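Breathnach publishes service procedure for hand-held gripper tools

New guide covers finger replacement, marker checks and camera alignment in one bench visit

Breathnach has released a service procedure for the Trotine hand-held gripper, the two-finger tool used to record manipulation tasks for robot training. The procedure replaces the notes supplied with earlier units and applies to all Trotine tools now in use.

The guide sets a full inspection every 1000 grasp cycles. The technician removes both fingers, cleans the slide, checks the return spring and refits the fingers to the marked torque. Each finger carries square fiducial markers, from which the software works out the opening width. A marker with a lifted corner or a scratched face must be replaced before the tool goes back into use.

Alignment is checked after every finger change. The tool is held level, the fingers are opened and closed fully 14 times, and the width reading is compared with a gauge block. If the error is over 2 mm, the camera mount is loosened and reset.

"Most faults we see are worn tips or dirty markers," said Eimear Mulcahy, service manager at Breathnach. "Both can be put right at the bench with a hex key and a cloth."

The procedure also covers the lens. Fingerprints and dust on a wide-angle lens reduce marker detection near the rim of the view, so the glass is wiped before each check.
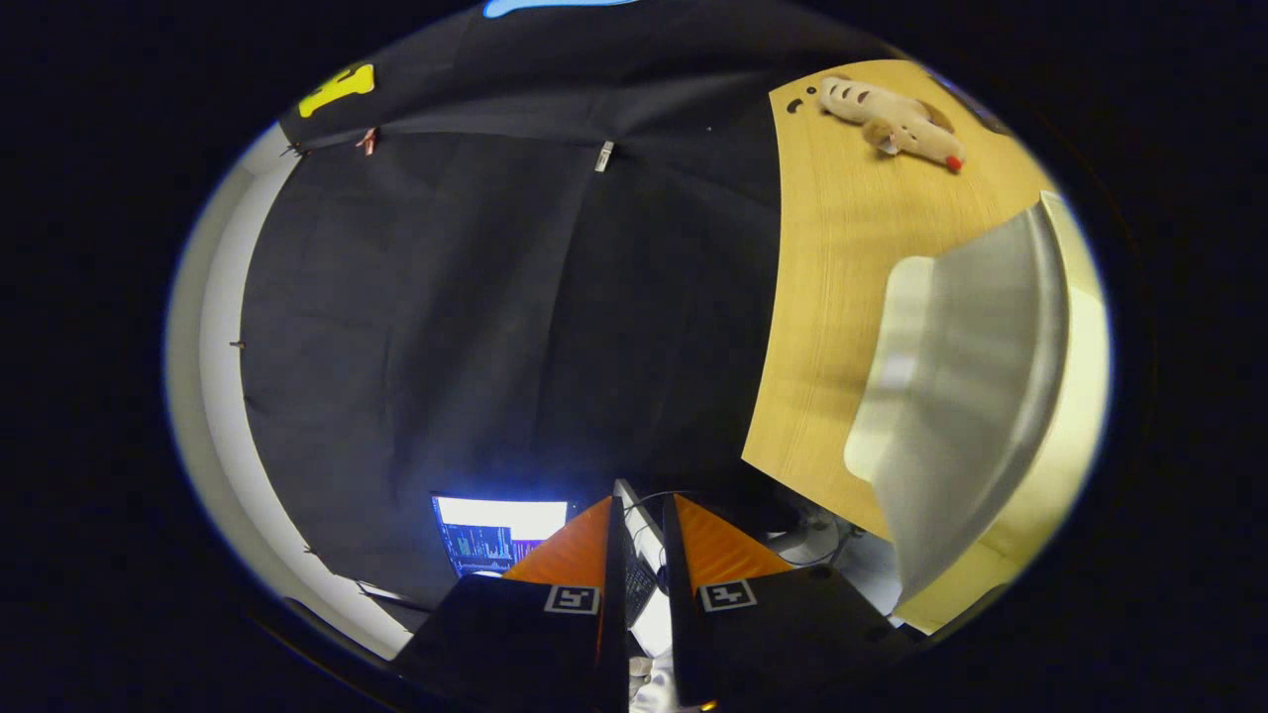

View from the tool's camera, with the orange-tipped fingers and their square markers at the bottom.

Njål Sandberg, who wrote the alignment section, said a later edition will add steps for cable strain relief. It is planned for April.

The guide is free to registered users. Spare fingers and marker sheets can be ordered through Fasum.

Press contact: Viola Colombo, Breathnach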